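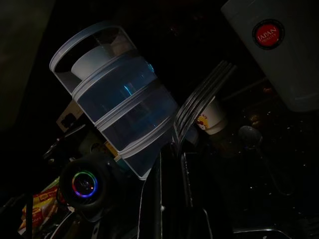

Kids Ask: Water and Soap

Why does water alone not wash away grease?

Anežka Hubáček answers your letters every Wednesday. A reader from Cinerville wrote to us: "I rinsed my fork for a long time and it was still greasy. Why?"

Water is made of very small parts called molecules. They like to hold each other tightly. Oil and butter are made of another kind of molecule, and water does not want to mix with them. So the water runs over the grease and leaves it where it was.

A soap molecule is long and has 2 different ends. One end likes water. The other end likes grease and sticks into it. When many soap molecules stick into one drop of grease, they make a little ball around it. Scientists call this ball a micelle (say "my-SELL"). Now the water can carry the ball away down the drain.

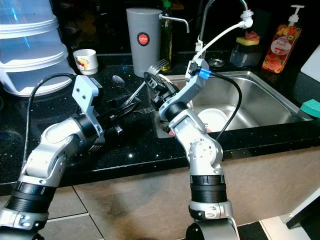 Forks and a dish brush beside the kitchen sink.

Warm water helps too, as it makes butter soft. Rubbing breaks a big spot of grease into small drops, and the soap can go around them more easily.

You can try it at home. Take a clear cup, fill it half with water and add 3 spoons of cooking oil. Stir well and wait.
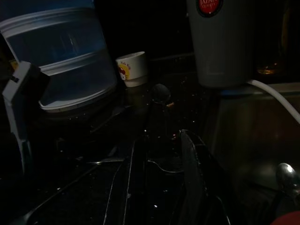
After some minutes the oil is again on the top. Now add 6 drops of dish soap and stir once more. The water becomes cloudy, and the oil needs much longer to come back up. Please do not drink it! Ask an adult where to pour it out.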